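How to peel and keep crawfish for a family meal

by Azadeh Mahmoudi

When I moved to Bremstead I had never eaten a crawfish. Where I grew up we cooked river fish and lamb, and I thought these small red animals were too much work for too little meat. My neighbour changed my mind with one dinner, and now I make them every October, when my sister comes. I write down my way step by step, because the first time I looked for instructions I found only short ones which suppose that you know already.

What you need

Buy whole cooked crawfish, fresh or frozen. I buy mine at Mittal, the fish shop near the bridge in Skevard. The last time I weighed my bag at home it was 1,892 grams, and after peeling I had 297 grams of tail meat. So please do not be surprised when the heap of shells is much bigger than the food. For four people who eat it with rice this is enough.

If they are frozen, put the bag in a deep dish in the fridge the evening before. Do not leave it on the worktop.

Peeling

1. Hold the head in one hand and the tail in the other. Twist gently and pull. The tail should come away in one piece.

2. Take off the first two or three rings of the tail shell with your thumb, as if you open a small parcel.

3. Press the end of the tail between two fingers and pull the meat slowly with the other hand. If you pull fast it breaks.

4. Look along the back for the dark vein and remove it with the point of a knife.

5. Big claws have a little meat too. Crack them with the back of a spoon. The small ones I leave.

Keep one bowl for the meat and put the shells directly on the table, on something which you can wipe. My first year I used newspaper - it became wet, it tore, and the ink came on my hands.
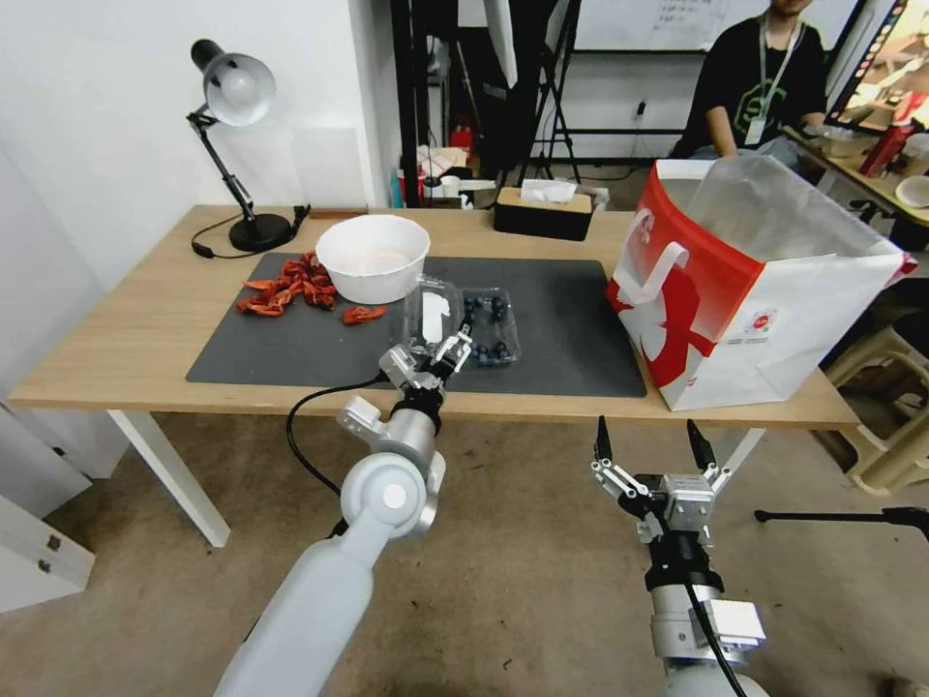 Shells start to smell quickly, so decide the same evening what to do with them. I rinse half and cook them with one onion, a bay leaf and a spoon of tomato paste, in water which just covers them. Thirty minutes is enough, longer makes it bitter. Pass it through a fine sieve two times. The stock freezes well and is very good for soup.

The rest goes in a tied bag in the freezer until the morning when the bins are collected. In Plekthorpe, where my sister lives, they can go in the food waste, but ask your own council first.

Keeping the meat

Put it in a closed box in the coldest part of the fridge and eat it the next day at the latest. When you warm it, add it to the pan at the very end, with butter and a little lemon, and take the pan from the heat after one minute. It is cooked already - more heat only makes it hard.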